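# Hand-held gripper demos drift when I reach inside a housing

**fcarrier_lab**

We record demonstrations with a pair of hand-held grippers, one per hand, each with a marker cube on it. Pose comes from the cubes plus the IMU in the handle. The trained policy then runs on two arms from Bralora.

Pick and place on an open table is fine. Tasks where one gripper has to go inside something are bad: the recorded position of that gripper jumps by up to 15 mm while it is in the opening, then snaps back on the way out. Of 3,284 recorded episodes, the filter now rejects nearly all that involve reaching under a lid. The other gripper stays clean for the whole episode.

I have recalibrated the head camera twice and reprinted the cubes. No change. Should I switch these tasks to remote control of the arms, or is there a way to keep collecting by hand?

Francine Carrier 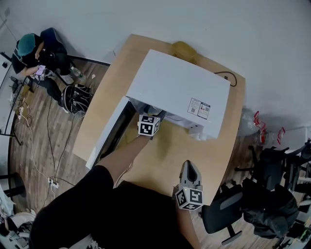 **tomasz_k**

Marker pose gets weak when the camera sees only one face of the cube. With a single square face at a steep angle, the solver has two near-equal solutions and flips between them. You get this often with the gripper pushed in under a raised top and the cube close to the opening, while the second cube, out near the front edge of the table, has clear space around it. Recalibration will not touch it.

What worked on our line in Udine:

1. Log the number of visible faces per frame. Plot it next to the position error. If the jumps start when the count drops to 1, you have your answer.
2. Solve for the whole cube as one rigid body. Many scripts solve each marker alone and average the results, and a flipped face then pulls the average off.
3. When fewer than 2 faces are visible, lower the weight on the camera and let the IMU carry the pose. Ours holds for a second or so before it is worse than the camera.
4. Move the cube back along the handle if your mount allows it. Measure the new offset to the fingertips again afterwards.

Also turn the housing so the opening faces the camera. Operators tend to set it up for their own reach – the camera gets whatever is left.

I would keep collecting by hand. Our remote sessions took several times longer per episode, and the operators had no feel for contact at the lid.

**skinix_user**

just use remote control. joint encoders don't care what the camera sees. we moved everything to a Skinix leader arm and never looked at a marker again

**angelovski**

Partly agree with the post above. Encoders remove the tracking problem, but you pay for it in speed, and lid tasks need two hands moving at once. With roughly 2,000 good episodes from hand-held grippers I would only use the arms for a small set of corrections at the end.

Check your filter too, Francine. If it rejects an episode on a single jump, you are throwing away data that could be smoothed offline. The gripper enters and leaves with a good track, so both ends of the gap are known. Run the smoother forward and backward over the episode and reject only if the gap is longer than the IMU can cover.

One more thing on point 4: a cube farther back makes angle errors count for more at the fingertips. Small steps, and test each one against a fixed peg.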